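My growing love affair with switches and pilot lights

I have wanted a proper control panel for the dust extractor since the day I dragged it into the garage, and this June I'm finally doing it! For years the whole thing has run off a plug I have to crawl behind the bench to reach, with sawdust down my collar every single time. So I set aside 439 dollars for the full upgrade (hose, blast gate, filter bags, and all the electrical bits) and of course the electrical bits are the part I can't stop talking about.

If you've never held an industrial push button, go find one. They're wonderful. A light switch in a house is built to disappear into the wall, but these things want to be found by a person wearing gloves who is looking the other way. You press and there's real travel, and then a thunk you feel up to the wrist. My neighbor Gion Rainer worked in a packaging plant for 30 years and he still has a coffee can full of them, which he let me go through one evening while he told me which machine each one came off. I went home with two and a very long list of things to buy.

Most of my list came from Jendonard, a little surplus place that Issa Haddadin told me about. It's one long counter and a wall of drawers, and they let you click everything before you pay. I clicked everything! I was in there until closing and I'd have stayed longer if they'd let me.

So what does a dust extractor need? Strictly speaking, an on and an off. What it's getting is an on and an off, a selector, and a green light to tell me it's running, which I admit I will also be able to tell from the roar. But the light! It has a little domed green cap with a metallic ring around it, and it looks like something from the bridge of a submarine. I'd have bought it with no project at all.

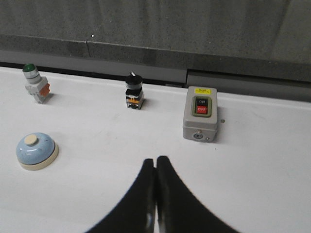

The selector is the part I went back and forth on longest. My first idea was to have one position for running by hand and the other for starting up along with the table saw, and Vasanthi Kurup, who wires up stage lighting and has been very patient with my emails, drew me a little diagram of how that would work. It's a lovely diagram. I've changed my mind twice and come back to it both times. A black rotary knob with a small white tip to show where it's pointing is such a simple idea, and you can read it at a glance from across a room.

Then there's the ON/OFF box, which is going by the door on its own. Black button on top, red one underneath, white letters, no mystery whatsoever. I like that it says the words. So many things in my house have a circle with a line through it, or a squiggle, or a light that might be orange for good or orange for bad, and I've started resenting all of them. Our dishwasher has 15 symbols on the front and I understand 6.

I haven't cut the panel yet. The plan is to lay it all out in cardboard first, tape it up at the height I think I want, and live with it for a while – pretend to press things, basically. Gion says everyone mounts their controls too low and then spends years stooping, and I believe him. I also want to know if I reach for the off button with my left hand or my right, and I had no idea until I started walking around the garage with a pencil poking at the air. (Left, so far. I'm right-handed. I guess the other hand is always holding the board?)

Labels are the next rabbit hole. I'd love engraved ones, the kind with white letters cut into black plastic, and there's a trophy shop in Flornberg that does them while you wait. My wife thinks the light should be labeled "LOUD" and I'm coming around to it.

As for the mains side, I'm not touching it. I'll drill the holes, mount the parts and fuss over the spacing as long as I like, and then a licensed electrician is going to do the connections and the motor protection. She's coming at the end of the month and has already asked me to please not buy anything else before she gets here.

I did buy one more thing. It's a key switch. I'll write about it next time, along with the cardboard version of the panel if it stays on the wall that long.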